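Recording Good Examples, Part 3: Tidy Starts

Hi again, friends! Before you record a single thing for your arms to learn from, take a slow breath and move every object a little (yes, even the one you like right where it is). We did 60 runs at Plendham without moving a thing, and oh, how we paid for it!

Then bring both grippers in gently and begin.

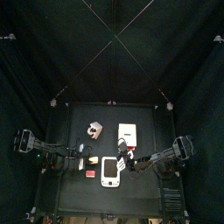
Save after every 7 runs, write down what you changed, and toss any run where you hesitated.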